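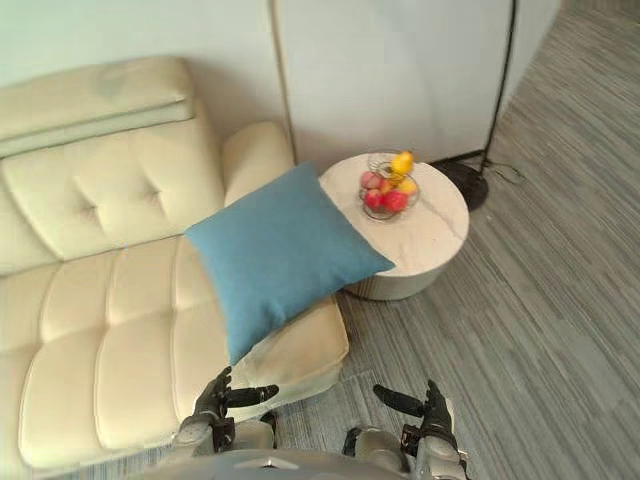 Photo: Akus

How to wake up a classic that has slept all winter

Your old Saab has been under a sheet since October and you now expect it to behave as if nothing happened. It may have other ideas. Set aside a morning, and don't promise anybody a lift.

Start with the battery. If you left it connected, it is flat. Charge it slowly overnight, clean the terminals with a wire brush and put the red lead back on first.
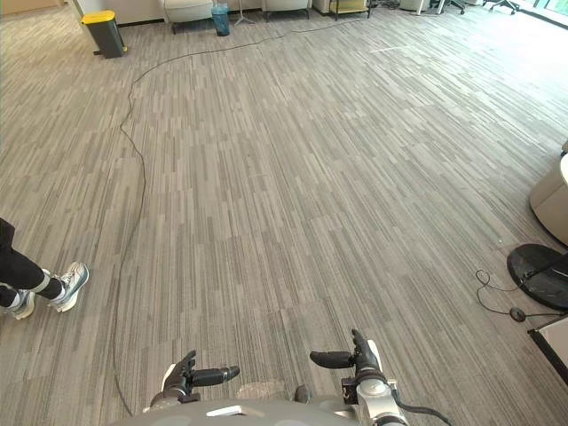
Words by the Griltilberg workshop editor

Next, the tyres. A car that stands still for months gets flat spots, and they thump like a badly loaded washing machine for the first few miles. Pump them up to the handbook figure and look along the sidewalls for cracks. Old tyres can have lovely tread and still be fit only for a boat fender.

Check the oil, the coolant and the brake fluid before you touch the key. Then look under the bonnet for nests. Mice adore sound-deadening felt, and they regard wiring as a side dish.

Now turn the engine over for a few seconds with the ignition lead off, so oil gets where it should. Reconnect it and start up. Let it idle for 2 minutes, then drive off gently – long idling does an old engine no favours.
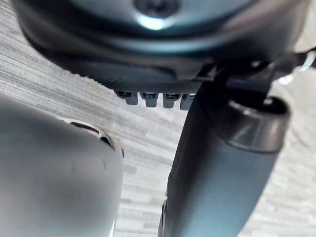 Brakes come before speed. Roll forward in first gear and press the pedal firmly, 3 times, somewhere flat and quiet. Rusty discs will grumble and then clear. If the car pulls to one side, take it home and find the sticking caliper.

Keep the first run to 20 miles. The loop out to Stasville and back suits us, mostly for the bacon rolls. Park up, look underneath for drips, and change the oil if it's been in there for more than 1,000 miles or you can't remember buying it.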